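Home Topics Ask Unanswered Members Log in

Bin picking arm going in at work — what happens to the pickers?

Posted by clesthorpe_packer in Work and Jobs

I work days at a parts depot in Clesthorpe. There are 14 of us on the small parts benches, and in April we were told a robot arm is coming to empty the mixed bins. The firm supplying it is Trevaskis. Management say no job losses, but they also say it will do 500 picks an hour, and I can't see how both are true. Has anyone been through this? I'd like to know what the work is like afterwards and whether the pay changes.

bustico77

We had one put in at Vollar two years ago. The headline rate was 1430 picks a shift and in the first month it managed 1046. It is up to 1443 now, on a good day. Odd shapes and anything lying against the side of the bin were the slow part for us, and a person still sorts those out.
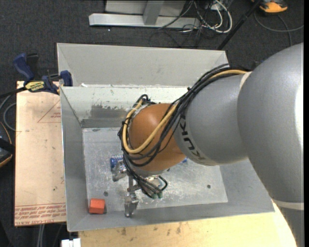 KUKA arm reaching into a metal bin, small block in the near corner

No one was let go, but four people left and were not replaced, so ask about that in particular. The rest of us rotate. You do two hours minding the cell, clearing stoppages and swapping bins, then go back on the bench. It is easier on the back and wrists. It is also duller, and you are on your own more, which I did not expect to mind. Pay stayed the same until we asked for the cell work to be graded as machine minding — that took over a year. Get it in writing before it starts up.

nightshift_lou

Depends on the firm. Ours got rid of the agency lot first.

tallow

Agree with bustico77 about the grading. Also ask who gets trained to reset it. On our site only the day supervisors were shown, so if it stopped at 2am we picked by hand and still got asked why the numbers were down.

Contact us Terms Copyright Clesthorpe Community Help Back to top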